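4 min read

How to budget for a first robot arm when the job is bedside tidying

Start with the job, and leave the catalog closed. Write one sentence saying what the arm has to pick up, where it will be, and where it has to go. Ours was "move a book from the bed to the cabinet." Everything on the order sheet came out of that line.

Step 1. Lay the task out in simulation before you ask for quotes. Put in the bed, the furniture and the arm at their real sizes. A week of this costs you staff time and saves you from ordering an arm that is too short.

Step 2. Decide where the base goes. A table mount is cheaper than a floor stand, but the table has to be rigid and stay put. Add a line for bolts, a plate and a stiffer table if yours moves when you lean on it.

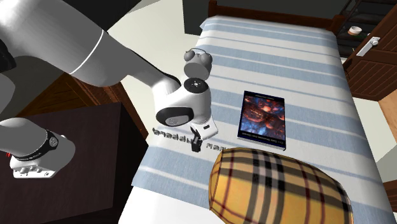 Jiahui Shi

Step 3. Measure reach from the base to the farthest item, then add a margin. With the gripper over the blanket and the book lying flat beside it, check two things: that the fingers can get to the book, and that the arm can still lift from there. Our farthest item needed 900 mm. We only looked at arms with more than that.

Step 4. Price the gripper separately. Flat objects on soft bedding are hard for plain two-finger grippers, and small letters are a different problem from a book. We got one quote from Lanident for the gripper and a spare set of fingers. Ask for the spare set now. Ordered later, ours would have taken 11 weeks.

Step 5. List what the arm quote leaves out. Usually this is:

- mounting plate and cables
- controller software license after the first year
- emergency stop and any guarding
- shipping both ways for repairs
- training

On our order these came to roughly 16 percent of the total. Dehua Xiao went through the Clundonow quote line by line and found the license fee on the last page.

Step 6. Get 2 quotes for the same written spec. Send both suppliers the layout from Step 1 so they are pricing the same job.

Step 7. Hold the order until the layout has been run with every item you plan to move. We signed in June, after Getachew Gebremichael had tried a second base position and changed the plate size.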